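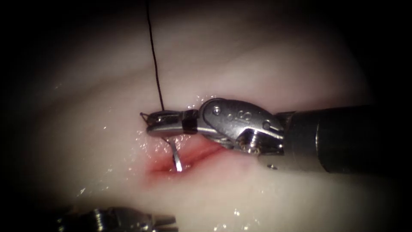
Spring Opening Checklist with Comments - Tundwood Community Greenhouse
Inspection date: Wednesday, April 19, 2023
Walked by: Divina Evangelista and Rommel Talavera
Comments typed up by Divina

What a great morning to do this! The winter was kind to us and most of the list went quickly. Items marked FIX need to be done before the seedling benches fill up.

1. Roof and side glass
Cracked or slipped panes: FIX
Comment: Two panes have slipped on the north slope, right over the potting bench. Please keep that bench clear until Teodor has been up there. Everything else is tight, and the new putty from last August looks wonderful.

2. Roof vents
Open and close fully: OK
Comment: Every one of them! The crank on the east side used to take two hands and now I can turn it with one. Thank you, Rommel, for all that grease.

3. Doors and exits
Main door opens outward, no sticking: OK
Back door clear on both sides: FIX
Comment: Somebody has stacked bags of compost outside the back door. It still opens, but only far enough for a thin person going sideways. Move the bags to the lean-to.

4. Paths and floor
Level, no loose brick: OK
Algae: FIX
Comment: Slick and green by the water tank, as it is every spring. Stiff brush and plain water first, please - the cleaner we tried last year got into the drain and the smell hung around for days.

5. Electrical
Outlet covers closed and unbroken: OK
Ground fault outlets trip on test: OK
Cords off the floor: FIX
Comment: All 9 outlets tripped and reset just as they should. The heat mat cord runs straight across the walkway, though. Rommel has hooks for it and will run it along the back of the bench.

6. Heater
Thermostat responds: OK
Clear space all the way round: OK
Carbon monoxide alarm sounds: OK
Comment: The alarm is LOUD. Cherry Mae Dela Peña heard it from the parking lot and came running, so we can call that a very good test.

7. Benches and shelving
Legs sound, no wobble: OK
Heavy pots on lower shelves: FIX
Comment: The big clay pots have crept up to the top shelf again. They look lovely up there, but down they come.

8. Tools and sharps
Pruners locked and hung: OK
Grafting knives in the locked box: OK
Comment: Cherry Mae Ocampo sharpened the whole set over the winter and they cut like a dream. Go slowly with them if you are used to the old edges.

9. Chemicals and fertilizer
Labels readable, lids tight: FIX
Comment: One jar in the cabinet has lost its label. We are not going to guess. It goes to the county drop-off with the old paint.

10. First aid and fire
Extinguisher gauge in the green: OK
Eye wash in date: OK
Bandages stocked: FIX
Comment: Down to the tiny ones. Divina to buy more, plus tweezers for the cactus people!

Still open from last time
Hose reel by the tank: new bracket fitted, done.
Second key for the chemical cabinet: Teodor Kristiansen has it.
Handrail on the back step: wood is cut and primed, needs one dry afternoon.

Recheck of all FIX items: Rommel, before the first plant sale.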